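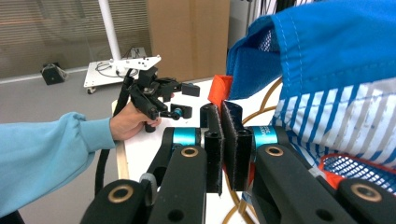
Stedville showroom, July

Silta Work Table, White

The Silta is a table. It has a flat top and it stays where you put it, and after years of selling furniture that turns into other furniture, we find this restful.

It was drawn up at our Clostcombe workshop for people who sew, wrap parcels, mark homework or build model railways, and who have been doing so on the dining table while the rest of the household eats off its knees. The top comes in white only. We did try a grey one. It looked like a wet pavement and sold like one.

The surface wipes clean with a damp cloth. Tea comes off, biro mostly comes off, and permanent marker lives up to its name. Please don't iron on it. We know you're going to, so at least put a towel down first.

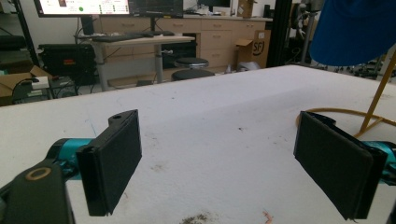

Size and weight

Length: 1576 mm
Depth: 685 mm
Maximum load: 60 kg, spread evenly
Colour: white

Sixty kilos is plenty for a sewing machine and all the fabric you swore you wouldn't buy. It isn't enough for a grown-up changing a light bulb. Use a stepladder.

Putting it together

The legs bolt on from underneath, and the spanner is in the box, taped to the instructions so that you lose both at once. Lay the top face down on a blanket, fit the legs loosely, then tighten them all. Two people will find it easier if they are still on speaking terms.

Delivery and returns

Harahap deliver to your door on our behalf. Upstairs costs extra, and they will want to know about the bend in the staircase before they meet it.

Changed your mind? Send it back unassembled within 60 days. The frame is guaranteed for 10 years against everything except being left in the garden.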